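Compte rendu de la réunion de quartier Villo, 28 nov. 2024

Bon, c'est encore moi qui tiens le stylo, alors vous aurez droit à mes parenthèses. Pour celles et ceux qui n'étaient pas là : on s'est retrouvés dans la petite salle du bas, celle avec le radiateur qui claque, et on a commencé avec un bon quart d'heure de retard parce que la cafetière avait disparu (elle était dans le placard à balais, ne me demandez pas).

Ordre du jour : la rue Bestine, le compost, la fête de mars, les questions diverses. On n'a pas suivi l'ordre, comme d'habitude.

1. Approbation du compte rendu précédent

Approuvé, avec une correction : j'avais écrit que le portail du jardin restait ouvert le soir, c'est l'inverse, il est fermé. Je l'ai corrigé dans le classeur. Une abstention d'une personne qui n'avait pas eu le temps de lire, c'est noté.

2. La rue Bestine

Gros morceau de la soirée ! La mairie a enfin répondu à notre courrier sur la vitesse. Trois pages, dont deux de formules de politesse, mais sur le fond c'est plutôt bien : ils acceptent de poser un ralentisseur devant l'école et de repeindre le passage piéton à l'angle du chemin Reuter. Par contre, pas un mot sur le stationnement côté pair, alors que c'était notre première demande.

La discussion est partie un peu dans tous les sens. Certains riverains préféreraient un sens unique, d'autres n'en veulent pas parce que ça les obligerait à faire tout le tour par Cesamholm pour rentrer chez eux. J'ai proposé qu'on ne mélange pas les deux sujets et qu'on réponde d'abord à la lettre. Tout le monde était d'accord là-dessus, au moins.

La pétition de l'été a recueilli 138 signatures, je l'ai ressortie et je la joindrai au prochain envoi. Il a aussi été demandé que le ralentisseur ne soit pas du modèle en caoutchouc, très bruyant la nuit d'après les habitants de la place, qui en ont un sous leurs fenêtres.

Décision : j'écris le brouillon de la réponse, je le fais circuler, et on l'envoie avant les vacances.

3. Le compost

Les bacs sont pleins. Vraiment pleins. On a ouvert le compost à tout le quartier au printemps en se disant que ça prendrait doucement, et maintenant il y a des gens qui repartent avec leur seau. C'est un bon problème, je trouve, mais il faut le régler.

Deux pistes ont été évoquées : ajouter un troisième bac contre le mur du fond, ou demander à l'immeuble Reuter d'ouvrir le sien. Le bac neuf coûterait 200 euros livré, et on a de quoi le payer sans toucher à l'enveloppe de la fête. L'autre piste est gratuite mais dépend de leur assemblée, et leur assemblée, on sait comment elle fonctionne (lentement).

Petit rappel au passage, je me permets : les agrumes, un peu, ça va ; les sachets « compostables » du supermarché, non. J'en ai sorti tout un paquet l'autre matin, et il pleuvait. Il nous manque également de la matière sèche. Si vous avez des feuilles mortes ou du carton brun sans scotch, déposez-les sous l'auvent.

Décision : achat du bac, voté à l'unanimité. Installation un matin de beau temps, je préviendrai par affichette.
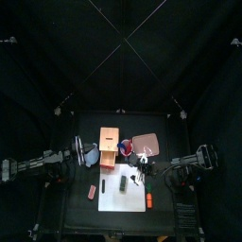 La table de travail sombre, dans son enceinte de tissu noir, avec un bras robotisé à gauche.

4. La fête de mars

On garde la formule de l'an dernier : repas partagé, troc de graines, musique jusqu'à une heure raisonnable. L'heure raisonnable a fait l'objet d'un débat assez long. On s'est arrêtés sur 22 heures pour la musique, et rangement dans la foulée, tous ensemble cette fois, s'il vous plaît ! L'an dernier on a fini à quatre à plier les bancs et j'ai eu mal au dos toute la semaine.

Côté matériel, il nous faut 40 chaises. La salle en fournit une partie, pour le reste on peut les emprunter à l'école, à condition de les rapporter propres. Les nappes sont à laver, je m'en occupe. La sono pose question : celle qu'on avait grésille dès qu'on monte un peu le son, et la location est chère. Une participante connaît une chorale qui chanterait sans micro. L'idée a beaucoup plu, moi la première, j'adore.

Pour le troc de graines, on demande à chacun d'écrire le nom de la variété et l'année sur le sachet. Il y a eu des surprises avec les courges, des coloquintes immangeables à la place des potimarrons, et je préfère qu'on évite de recommencer.

Reste la pluie. Si le temps est mauvais, on se replie à l'intérieur, mais la salle sera vite pleine. Le barnum est toujours chez un voisin de la rue Bestine, il faut vérifier que les piquets sont avec.

Décision : la date exacte sera fixée à la prochaine réunion, une fois le planning de la salle reçu.

5. Questions diverses

La boîte à livres ferme mal, la charnière du bas est à changer. Quelqu'un s'est proposé, merci !

Les clés du local : il en manque un jeu. Regardez dans vos tiroirs, vos manteaux d'hiver, vos boîtes à gants.

Le lampadaire du chemin est encore en panne. Signalement refait, j'ai le numéro de dossier si vous voulez relancer aussi.

On nous demande si les chiens sont acceptés au jardin. Oui en laisse, comme avant, et pas dans les planches de fraisiers.

Enfin, la question des cotisations a été reportée, il était presque 22 heures et on devait rendre la salle. Je l'inscris en premier point la prochaine fois, et j'apporte le gâteau au citron.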